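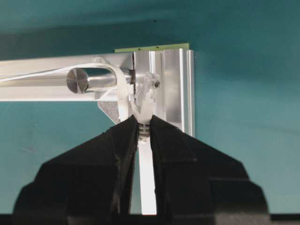 White plastic connector on the aluminium upright

Phone keeps dropping to no service after swapping carrier, unlocked handset

Posted in Phones & SIMs - Handsets by tinpot_relay

Hi all. Bit stuck. Moved from Hultberg Mobile to Udasside in February, kept my number, kept my phone. Phone was bought from Hultberg but they unlocked it, got the text saying so and everything. New SIM went in, signal fine, calls fine, texts fine. Then twice a day, sometimes more, it drops to No Service and just sits there. Doesn't come back on its own. I have to put it in airplane mode, count to 15, turn it off again and then it picks up.

Things I've tried - restart, taking SIM out and wiping it, reset network settings (lost all my wifi passwords, thanks), the other SIM slot. Same in both slots. Battery is at 80 per cent health so don't think it's that. Storage nearly full but surely that doesnt matter?

Udasside chat says the phone isn't on their approved list and won't go any further. Hultberg say not our customer any more. Phone is a Vusuvmont, the mid range one with the metal back, two years old. Pay monthly SIM only, 40 GB plan. Happens at home and at work so not just my house.

Is it the phone or the SIM or what? Don't want to buy a new handset if its a setting.

marrowfat
Had this. Get a new phone, those Vusuvmonts are rubbish for signal. Metal back blocks it. My sister's one was the same and she's fine now with a plastic one.

old_dialtone
It won't be the metal back. If it was you'd have had bad signal on Hultberg as well, and you'd get weak signal all the time, not fine and then nothing till you toggle it.

Sounds more like the phone is still running the Hultberg software build. Unlocking only takes the lock off, it doesn't change the build. On a branded one the calling over 4G setting can be stuck on the old carrier's profile. So the phone hops off 4G when a call comes in or the signal dips, goes looking for an older network, doesn't find one, gives up. Airplane mode makes it start from scratch.

What I'd do, in this order:

Settings, Mobile Network, Preferred Network Type. Set it to 4G only for a day. Calls might not work while it's on that so don't do it if you're waiting on one. If the drops stop you've more or less found it.

Then Access Point Names. Delete anything with Hultberg in it. Add the Udasside one by hand, it's on their help page under "bring your own phone". Save it AND select it, it doesn't select itself. Caught me out.

Then About Phone, Build Number. If there's an HB on the end its the branded build. Mahasneh do the repairs for Vusuvmont and the branch near me put the plain build on mine over the counter. Wipes the phone so back up first. You need a fair bit of free space for the update as well, mine was a 1,048 MB download and it unpacks to more than that. So yes, the storage thing could matter, just not for the signal.

Ignore the approved list. It means they haven't tested it, plenty of phones not on there work fine.

tinpot_relay
Build number does end in HB! Two old Hultberg access points in there too, deleted both and put the Udasside one in. On 4G only since this morning and no drops so far but early days. Will clear some photos off and ring Mahasneh. Cheers

quaver_lane
Might be sorted now but ask Udasside to send a replacement SIM anyway - they post them free if you say it's faulty. I had near enough the same fault on a completly different phone and it was the SIM. The little card it came on was cracked. Took two goes on chat before they'd send one, ask for the network team, the first lot just read the list out to you.

Also check call forwarding after you swap it. Mine was still sending missed calls to the old voicemail number.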